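Budgeting for a two-armed helper: a chat with the workshop lead at Brokden

The workshop lead at Brokden has a spreadsheet with 1,342 rows, and she is delighted with it. It covers everything her team has priced, bought, borrowed or given up on while setting up their two-armed bench, which they call Plirotton. I visited on a Thursday and left with three pages of notes and a strong urge to colour-code my own finances.

"Everybody budgets for the arms," she told me. "Then the arms turn up and you haven't got a table, or cables that reach, or anything sensible on the ends. The arms were the easy line to write!"

Her team now sets aside money for fingertips before anything else. They print their own brackets in yellow plastic and fit red ridged tips to the grippers, and a spare set costs them $90 (screws included, she was keen to add). They keep 10 sets in a drawer. She would happily keep more.

"You're going to change your mind about the shape. We've changed ours so many times. If every change means a purchase order, people stop trying things, and that's a terrible way to save money."

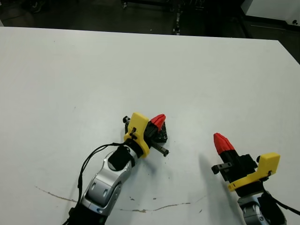 What she'd buy first next time

A better table, without a pause. The white top has picked up a long brownish scratch with little chips along it, and she has $300 pencilled in for resurfacing. "I'd have paid for a tougher top on day one. It's such a small number next to the rest, and we look at it all day."

She got quotes from two suppliers, Padov and Shim, and her advice is to ask both sides the same dull questions: how long for a spare cable, who pays the freight, what happens when the warranty runs out. Shim answered in an afternoon, and that won them the order.

Next on the list is a second bench, planned for October if the numbers hold. She has already started a new tab for it, and the first line says fingertips.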